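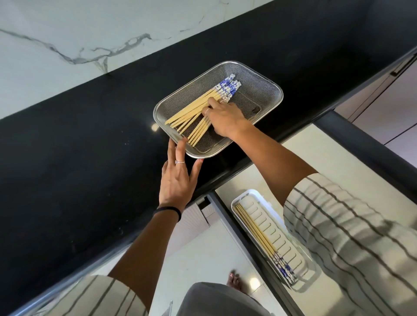
Naledi Nkosi asked whether the left arm had been re-zeroed before the force limit was raised, as the two faults log under the same code. It had not. Both were done again in the right order and the results are below.

Support > Clakia two-arm unit > Grippers > Ticket 3168

Filed under: Manipulation faults, kitchen tasks

6/7/20, by Oisín Costello

Symptom: On the chopstick task (mesh basket to drawer tray) the unit stops with GRASP_LOST on the right gripper. The log has 69 stops in 932 cycles. No stops on the cup or bowl tasks with the same grippers.

Setup: Clakia on its wheeled base, build 1724, Vainio fingertips on both arms. Steel mesh basket on the black countertop, drawer pulled out below. Chopsticks have patterned upper ends and bare wood tips.

Reference method by hand: left fingertips on the front rim to steady the basket, right hand closes on several sticks near the patterned ends. The programmed task copies this.

Checks

1. Fingertips inspected. Left pad worn at the inner corner. Replaced, no change.

2. Wrist camera recalibrated. Stick ends found correctly in most cycles, but the rim height jumped between readings. Reflections off the polished counter and the shiny rim were giving false depth points. Masked the counter surface in the task file. Rim height now steady.

3. Left arm force limit raised one step. Stops got worse. The left arm was pushing the basket back under the right gripper, so the right closed late and caught the sticks too far down toward the tips.

4. Limit put back, left arm re-zeroed with the gripper empty, then limit raised again. Basket holds position.

5. Bundle size cut in the task file. Crossed sticks were being dragged out with the bundle and tripping the slip sensor.

Result: Overnight run finished with no GRASP_LOST. One DRAWER_POSE warning, cleared by opening the drawer to its stop. Not related.

Open items: Dougal Kerr wants the mask saved per counter and not per task - agreed, needs a change in the Driltow editor. Spare Vainio pads are down to one set. Re-zero the left arm after every pad change until the next build.

Status: Monitoring. Owner Aidan Hanrahan.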